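Festberg Town Authority
Public Services Meeting
Minutes of the meeting held on Thursday at 10.00 am, Khumalo Hall, upper meeting room

Present: Chair, Deputy Chair, ward members for Broso, Festberg Central and Riverside, Head of Markets, Head of Roads, Finance Officer, Press Officer, Clerk.
Apologies: ward member for Hillside.

1. Minutes of the last meeting
Agreed as a correct record, with one change. Under item 6, "Broso Lane" should read "Broso Road".

2. Matters arising
The Clerk reported that the letter to the bus operators had gone out. One reply had been received and was circulated. The broken gate at the Riverside depot has been mended.

3. Broso Market: move of stalls
The Head of Markets gave an update. There are 109 licensed stallholders at the market. The lower row must be cleared before drainage work can start, and those traders will be moved to the old bus park for the length of the works.

The ward member for Broso said traders had been told different things at different times about rent. Some understood that they would pay nothing while at the bus park. Others had been told the full rate would stand. The Finance Officer said that no decision on rent had been taken and that any figure given to traders so far was not from her office.

After discussion it was agreed that rent would be cut by 20 per cent for any stallholder who is moved, starting on the day of the move. A proposal to waive rent altogether was put to the vote and lost.

The Deputy Chair asked about lighting at the bus park. The Head of Roads said two of the lamp posts there were out and had been reported.
Action: Head of Markets to write to all stallholders with the agreed rent and the date of the move.
Action: Head of Roads to have the lamps working before the first stalls go in.

4. Drainage contract
Gultico has asked for a further 3 weeks to finish the stretch beside the primary school. The reason given was a water main that was not on the drawings. Members were unhappy that the request came after the agreed end date had passed. The Head of Roads confirmed that the pipe was found where the contractor said it was.

The extension was granted at no extra cost to the Authority. The contractor is to keep one side of the footpath open during school hours. The ward member for Festberg Central asked for her objection to be noted.
Action: Head of Roads to confirm the terms to Gultico in writing.

5. Public notices
The Press Officer said that a message claiming the market would close for good had been widely shared on social media. The Authority's own notice went up the following afternoon. Members felt this was too slow. It was agreed that the Press Officer may correct plain errors of fact straight away, with the Chair's approval by telephone. Statements on policy will still come to this meeting.

Printed notices will also go on the boards at Khumalo Hall and at the market gate, as many traders do not follow the Authority's page.
Action: Press Officer to draft a short procedure for the next meeting.

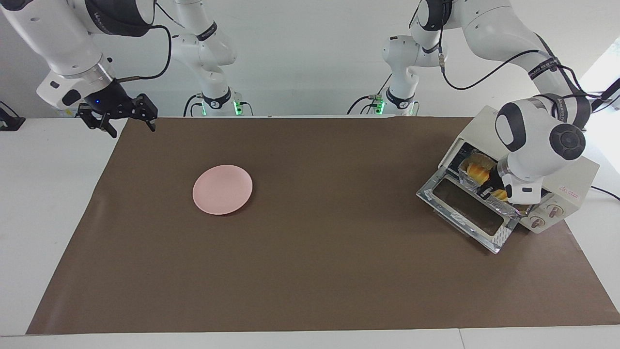 Robot arm and two-finger gripper over the work surface.

6. Refuse collection
Collections in Riverside were missed twice in December. One lorry was off the road waiting for a part. It is now back in use. The ward member asked that residents be told in future which day the missed round will be made up.
Action: Clerk to raise this with the depot.

7. Any other business
The Deputy Chair asked that papers be sent out earlier. The Clerk will aim for two clear working days before each meeting.
The hire charge for Khumalo Hall was deferred, as the paper was not ready.

8. Next meeting
Same room, 10.00 am. Date to be confirmed by the Clerk.

The meeting closed at 12.15 pm.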